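Household Economics 105
Handout 4: What a kitchen costs
Instructor: Viorica Pascu

Last time we left the Embridge couple arguing over whether a remodel is spending or investment. They are still arguing. Bring your notes.

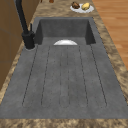
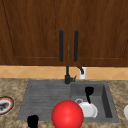
Sink and upper cabinets: two lines in any kitchen budget.

1. Sunk cost
Money already gone. The couple paid a designer 2,000 dollars for plans they dislike. They want to build the plans anyway, to get their money's worth. Discuss, kindly.

2. Opportunity cost
What the same money would have done elsewhere. A savings account counts. So does a roof that doesn't leak.

3. Depreciation
Your taste ages faster than your hinges. Read Keane, chapter 2, and skip her poem.

Problem set
Quote A is 3,501 dollars. Quote B is lower but adds 80 dollars per visit, visits unspecified. At how many visits do you stop liking Quote B? Show work. Due in November.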